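Stedico confirmed on 2 Mar 2018 that it had acquired Futero, the independent studio behind the puzzle series Flemina. The studio's 40 employees will keep their positions, and its name will remain on all current titles.

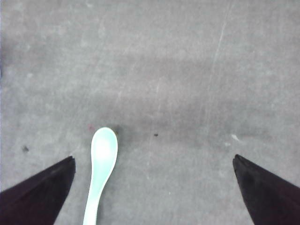
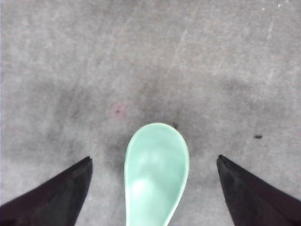
Crescencio Marín, who founded Futero, will continue as creative director and report to Friederike Albers, head of publishing at Stedico. "We wanted a partner that would honour our release schedule," Marín said. The next Flemina game is planned for October. Terms of the sale were not disclosed.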